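Skiddale Psalms: Data Card

Skiddale Psalms is a set of short readings and sung responses for worship at home and in small parishes. Each record holds one response, its psalm number, the season and the tone it is sung to. Version 2 was built in July with the Lekitik text tool.
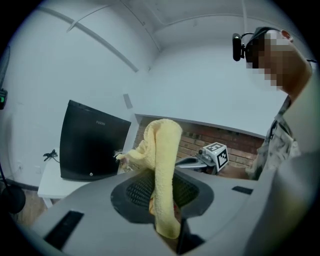
Contents

There are 1,843 records. Of these, 926 have a matching Gospel verse – the rest have an empty verse field. Lent has 40 extra responses, kept in their own file.

Known problems

Psalm numbers follow the Hebrew count. Older books that use the Greek count will be off by one for much of the Psalter. Line breaks mark breaths in singing – please keep them when you convert the files. Refrains for Holy Saturday have not been proofread.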